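Robots at the Table: Our Visit to the Skalleo Open Day
From Marklow Young Readers

Every November, the Skalleo workshop opens its doors to families. This year the robot room had the longest line. Inside, two robot arms were working with plastic cups, a tray and a drying rack. The team calls this project Millet.

A robot arm is built a little like yours. It has a shoulder, an elbow and a wrist. Each of those is a joint, a place where the arm can bend or turn. At the end, where you have a hand, these robots have a gripper with 2 fingers.
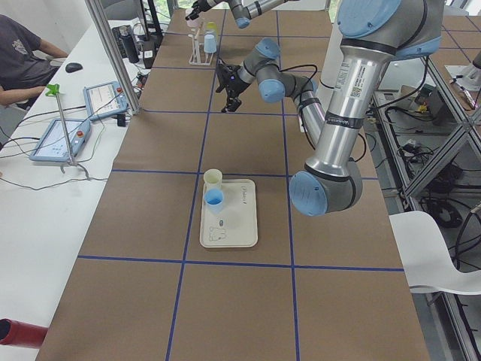 Two robot arms over the worktable, with cups on the tray and the rack.

Picking up a cup is easy for you. You see it, you reach, and your fingers know how hard to squeeze. A robot needs to be told all of that. If the gripper closes too soon, it misses. If it squeezes too hard, a thin cup can bend.

The table is covered in brown paper, and blue tape divides it into large boxes. The boxes work like the squares on a map. They help people talk about where things go. "Put the tray in the middle box" is much clearer than "put it over there."

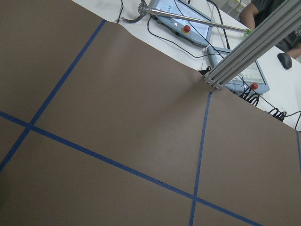 People run the robots from a desk next to the table. They use a teach pendant, a controller with a touchscreen that you can hold in your hands. It has a red emergency stop button. Pressing it makes the robot stop moving. Visitors at the open day had one rule to learn before going in: stay behind the line on the floor.

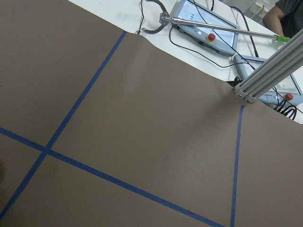 Robots also need a lot of practice. The Millet team told us they had run the cup job 400 times before the open day. They move the cups to new spots between tries, so that the robot can't just repeat the same move. When a try goes wrong, they write it down and start over.

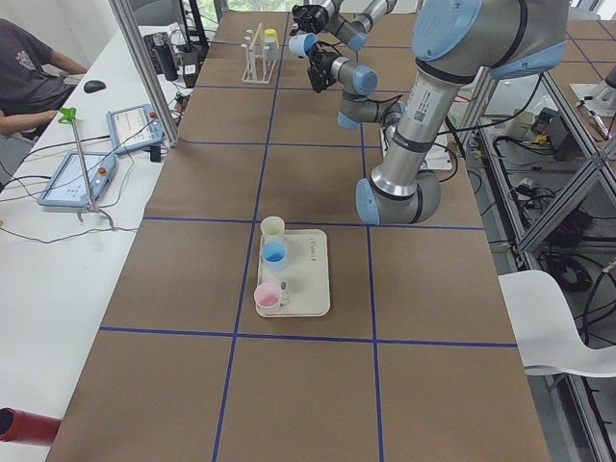
You can try this at home. Put 4 plastic cups on a tray. Now ask a friend to close their eyes, and guide their hand to each cup using only words. Say how far to move, which way to turn and when to squeeze. Then trade places.

Words to know
Joint: a part that bends or turns
Gripper: the part of a robot that holds things
Teach pendant: a controller used to run a robot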